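Pretik's star forecasts head for the laundry room

Astrology app Pretik says it will start sending its paying users household timing alerts in September, telling them when the planets favor washing, mending and throwing things out. The company calls the service Falcão. It will cost extra.

Pretik claims 3,000 subscribers. It did not say how many of them had asked for this.

The idea rests on the position of the moon, which Pretik divides into 290 "domestic windows" a year. A waning moon in a water sign is said to be good for stains. A waxing moon in Leo is bad for folding, though the launch notes never get around to saying why. Mercury retrograde, blamed for so much already, is now also blamed for missing socks.

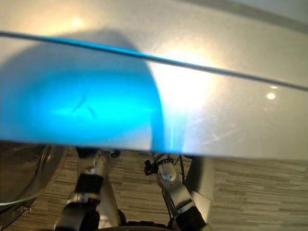 A blue glow across a scratched, see-through surface.

"People plan weddings by the sky, so why not the small stuff?" said Uwe Kasten, who runs Pretik and wrote most of the alerts himself. He said early users felt calmer and got through their chores with less fuss. Asked whether anyone had compared them with people who got no alerts, he said that would miss the point of the practice.

It might also settle it. Kasten did share one survey, in which 1,442 users were asked whether the alerts "resonated." Most said yes. The survey went only to people who had opened at least five alerts in a row – a bit like polling the line outside a bakery on whether they like bread.
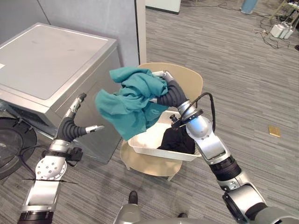

Other astrologers are not sold either. Elango Venkataraman, who has written the monthly column at Buler for years, said lunar timing has a long history in farming calendars and deserves better than a push notice at 6 a.m. He doubts that the windows follow any tradition he knows. "I tried to match them to a normal table of moon signs," he said. "Some fit. Some land a day late, and two of them are in the wrong sign."

Kasten said the differences come from Pretik's own house system, called Zirport, and that the math behind it is private. That makes it hard to check, and a customer whose Tuesday wash goes badly has no way to know if the moon was wrong or the app was.

The alerts will be on by default for current subscribers, with the first month free. After that the charge starts unless the user turns them off in settings – a date that, as far as we can tell, was picked without help from any planet.

Share this story: 5 shares

Comments (3)

moonrise_deb: I have gone by the moon for garden work my whole life and it does me no harm. Wouldn't pay for it though.

Garrett P.: On by default is the part that bugs me. Sent them an email, no reply yet.

tenthhouse: Venkataraman is right about the wrong signs. I checked last month's list and found the same thing.

Contact us | Copyright Buler | Back to top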